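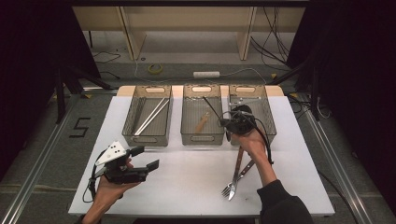

Subject: Re: [jultau-circle] Can't keep up the evening review

On Thursday Gerasimos Stamatopoulos wrote:

> Hello all. I did the evening review for four nights and then fell off, same as last spring. By the time I sit down I'm tired and a little cross, and going back over the day turns into a list of everything I said wrong. My wife says I come to bed gloomier than I sat down. Is there a shorter way to do it? Or is it meant to feel like this for a while? I liked it so much when we did it together at Rutherford and I'd hate to drop it.
>
> Also, does anyone still have the handout with the closing prayer? Mine went through the wash.
>
> Gerasimos

Oh Gerasimos, please don't drop it! I was so happy to see your note, because I went through this exact thing my first winter and I came very close to giving my notebook to the recycling bin. I'm up to page 121 in it now, and most of the good pages came after I started doing it "wrong."

The biggest change for me was the time of day. I was doing mine at ten at night with my head on my hand, and of course everything looked terrible! Now I do it right after supper, before the dishes, while there's still some daylight in the kitchen. I'm a kinder person at 6:30 than I am at 10, and I remember more of the day too. If your evenings are full, Rosary-in-the-car people on this list have told me the drive home works, though you'd have to do it without writing.

The other thing is that the review starts with thanks, and I think a lot of us hurry through that part to get to the scolding. I used to write "thankful for my family" and move right along. These days I stay there until I have something small and particular. Last night it was the woman ahead of me at the pharmacy who let me go first when she saw I only had one thing to pick up. I'd forgotten all about her by lunchtime, and there she was again, and I had a whole second helping of being glad about it.

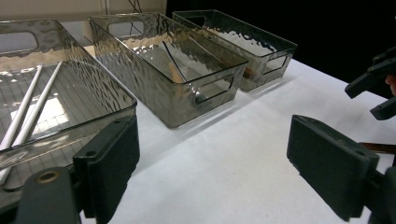
*Three smoky gray bins, white rods in the nearest one.*

About it feeling heavy: some nights it will, and I don't want to pretend otherwise. If you were short with somebody, you were short with somebody. But write it down once, in one plain sentence, and then ask for help with tomorrow. I had a habit of writing the same sin out six different ways (I'm thorough!) and I'd get up feeling as if I'd been sent to the principal. One sentence. Then turn the page, even if there's room left on it.

And if the gloom follows you to bed night after night, do talk to someone about that, your doctor or Father or whoever you trust. A notebook can only carry so much.
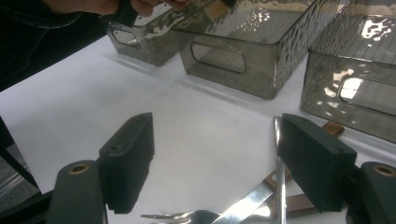

## The short version I use

You asked for something shorter, so I typed up mine. It takes me 4 minutes on a weeknight.

1. Sit down, feet on the floor, and breathe until you notice you're breathing.
2. Name one particular thing from today you're glad of. Stay with it.
3. Name one moment you'd like to have back. One sentence.
4. Ask for what you need tomorrow, and say the closing prayer or an Our Father.

On Sundays I do the long one with a candle and the Rament hymnal open, and I love it, but I couldn't do that every night either.

## The handout

I have it! Two copies, slightly coffee-colored. I'll bring one to the June gathering, or send me your address off-list and I'll mail it this week.

So glad you wrote. Tell us how it goes, even if it's going badly.

Warmly,
Greer Kerr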